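Volladcombe Has One Good Bank, and Emerson Barbosa Knows It

The bus to Volladcombe stops in front of a closed bakery. From there you walk uphill for ten minutes with your board under the arm, and when you hear wheels you are almost there. The skatepark is behind the old fish market. It is small and has a rough floor, and one bank in the far corner is better than all the rest together.

Emerson Barbosa was already on it when I arrived. He was doing the same line again and again: frontside 50-50 on the low ledge, two pushes, then a high wallride over the bank. He missed the wallride many times. He did not throw his board and he did not shout. He walked back, drank some water and went again.

"I like when a trick takes all the afternoon," he told me later. "If it comes quick I forget it."

He learned to skate in a parking garage, in the rainy months, on a board that belonged to his cousin. The ceiling was low, so he never learned to go high until he was much older. You can still see this in his style. His ollies are long and flat, his knees stay bent, and he holds his arms close to the body as if there was still concrete above him. I find it beautiful, but some people who judge contests do not agree with me.

Last January he entered the Doten Open and finished in place 116. He laughs about it now. His run was three tricks long because he spent most of his time on one rail, and he landed that rail when the clock was already at zero. The crowd went crazy anyway. The video of it brought him his first sponsor, the wheel company Prutura, and a box of wheels so hard that he gave half of them away.

Now he is filming his first full part. The filmer is known to everybody by the surname only, Vigfúsdóttir, and she has strong ideas. No slow motion, no music under the talking, and no spot that was already in another video. The last rule is the difficult one. They have spent many mornings driving between small towns to look at stairs that were too short or walls that had fresh paint.

"She says no to everything," Emerson said. "Then she says yes to a drain."

The drain is real. It is behind a school, it is steep on one side, and there he did the trick that will close the part. I have seen the clip and I promised not to say more.

We skated until the lights came on. I fell on my hip on the good bank, and Emerson showed me where to put the front foot. It helped a little. Then he went back to his wallride, and he made it when I was already tying my shoes for the walk down to the bus.

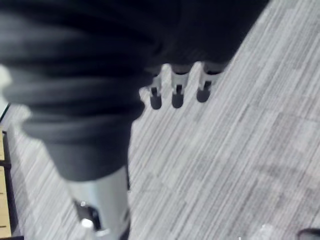 Emerson's Setup

Prutura wheels, the soft ones. A wide board with a flat nose. Old trucks, kept loose. He changes his grip tape only when it has a hole.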